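## 4. Setting up the freezer compartment

This section covers the freezer compartment of the Gilel upright fridge-freezer, from first switch-on to everyday use. Read section 2 (Placing the appliance) and section 3 (Connecting to the mains) first. The steps apply to models 2079 and 2452 unless a note says otherwise.

### 4.1 Before you switch on

1. Leave the appliance standing upright for at least four hours after it has been moved. If it was carried on its side, leave it overnight.
2. Open the lower door and take out all tape and foam pieces. There is one foam block behind the bottom drawer that is easy to miss. Pull the drawer fully out to reach it.
3. Wash the drawers and the ice shelf in warm water with a little washing-up liquid. Dry them well.
4. Wipe the inside walls with a damp cloth. Do not use scouring powder, bleach or anything with a strong smell.
5. Put the drawers back, largest at the bottom. Each drawer should slide past a small stop and then drop slightly.

**Note:** On model 2452 the top drawer has a hinged front. Lift the front before you push the drawer home, or it will catch on the door seal.

### 4.2 Switching on

1. Close both doors.
2. Plug in the appliance. The green lamp lights and the red lamp flashes.
3. Turn the freezer dial to 4.
4. Wait until the red lamp goes out. In a kitchen at normal room temperature this takes up to six hours. In a warm kitchen it can take longer.
5. Turn the dial to the setting you want for daily use. For most homes this is 3.

The alarm may sound while the compartment is still warm. Press **Quiet** once to stop it. It will not sound again unless the temperature rises after the red lamp has gone out.

**Caution:** Do not load food before the red lamp has gone out. Food put in too early freezes slowly and may spoil.

### 4.3 Loading the drawers

Put food that is already frozen in the bottom drawer. Use the top drawer for freezing fresh food, as the cold air enters there first. Leave a gap the width of a finger between the food and the back wall.

1. Let cooked food cool to room temperature.
2. Divide it into portions you would use at one meal.
3. Press the air out of bags before you seal them.
4. Write the contents and the month on each pack. June is enough; you do not need the day.
5. Lay the packs flat in a single layer until they are hard. After that you can stand them on end.

If you plan to freeze a large amount at once, turn on **Fast Freeze** the evening before. It switches itself off after two days. You can switch it off sooner by holding the button until the lamp goes out.

**Caution:** Never put fizzy drinks or full glass bottles in the freezer. They can burst.

### 4.4 Freezing small portions

Sauces, stock, fruit purée, chopped herbs in oil and baby food all freeze well in divided trays. A tray with low sides fits on the ice shelf above the top drawer. Check the width of the shelf before you buy one, and allow a little room at each end for your fingers.

Any tray should be marked as suitable for freezing. Soft trays are easier to empty, but they bend when full, so carry them on a chopping board or a baking sheet.
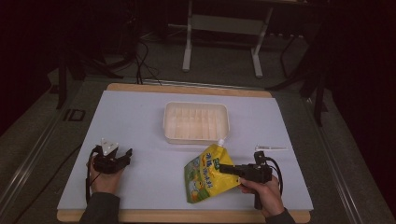
*Divided tray and spout pouch.*

To fill a tray from a pouch or a jug:

1. Wash and dry the tray, even if it is new.
2. Set it on a level worktop with paper underneath to catch drips.
3. Fill each compartment to just below the top of the dividers. Liquids swell as they freeze, and an overfull tray sets into one solid sheet.
4. Tap the tray gently on the worktop to bring up any air bubbles.
5. Cover with a lid or with cling film.
6. Slide the tray on to the ice shelf and leave it until the portions are hard right through. Thin stock takes nearly three hours. Thick purée takes longer.
7. Turn the portions out into a bag, label the bag and move it to a drawer.

If the portions stick, stand the base of the tray in cold water for a few seconds and twist it lightly. Do not prise them out with a knife.

**Note:** Read the packet before you freeze any shop-bought product. Some jellies turn watery when thawed, and sauces made with cream or egg may separate. Once a pouch has been opened, the time limit printed on it applies until the contents are frozen.

**Note:** Do not freeze a full, unopened pouch unless the packet says that you can. There may be no room inside for the contents to swell.

### 4.5 Making ice

1. Fill a clean tray with fresh drinking water to just below the top.
2. Place it on the ice shelf. Make sure that the shelf is level and that the drawer below still opens.
3. Do not stack one tray on another. The lower tray will freeze from the edges only and the cubes will be cloudy.
4. When the ice is ready, empty it into the ice bin and refill the tray.

Ice takes on the smell of other food after a while. Throw away anything left in the bin for more than a month and wash the bin before you use it again. Model 2079 is supplied without an ice bin. The Cendik bin, sold separately, fits in the left half of the top drawer.

### 4.6 How long to keep food

These times are for food frozen fresh and kept at setting 3 or higher.

| Food | Keep for |
|---|---|
| Bread and rolls | 3 months |
| Stock and thin soups | 3 months |
| Cooked meals | 2 to 3 months |
| Fruit purée | 6 months |
| Herbs in oil | 3 months |
| Raw minced meat | 3 months |
| Oily fish | 2 months |
| Ice cream, opened | 1 month |

Thaw meat, fish and cooked meals in the fridge, on a plate with a rim. Do not refreeze raw food that has thawed. Portions of stock or sauce can go straight into a hot pan from the freezer.

### 4.7 If the power fails

Keep the door shut. A full freezer will stay cold enough for 16 hours, a half-full one for less. When the power returns, the red lamp flashes if the temperature has risen too far. Check every pack before you decide to keep it. Anything soft should be cooked and eaten at once if it is still cold, or thrown away — if you are not sure, throw it away.

### 4.8 Defrosting

Defrost the compartment when the frost is as thick as a pencil.

1. Move the food to a cool bag, or wrap it in several layers of newspaper.
2. Switch off at the wall and pull out the plug.
3. Take out the drawers and the ice shelf.
4. Pull out the drain lip at the bottom of the compartment and put a shallow dish under it. The dish should hold at least 1000 ml.
5. Leave the door open. A bowl of hot water on the floor of the compartment will speed things up. Put a folded towel under the bowl.
6. Empty the dish as it fills.
7. Wipe the compartment dry, push the drain lip back in and replace the shelf and drawers.
8. Switch on again as in 4.2.

**Caution:** Do not chip at the ice with a metal tool, and do not use a hairdryer or a heater. Damage to the lining is not covered by the guarantee.

### 4.9 Spare parts

Drawers, the ice shelf and the drain lip can be ordered from the Salem parts desk. Have the model number ready — it is on the plate inside the fridge door, on the left. The ice shelf is part 120 for both models. Returns go to the Irnham depot, with the slip from the parcel enclosed.

For door seals and anything behind the rear panel, see section 7.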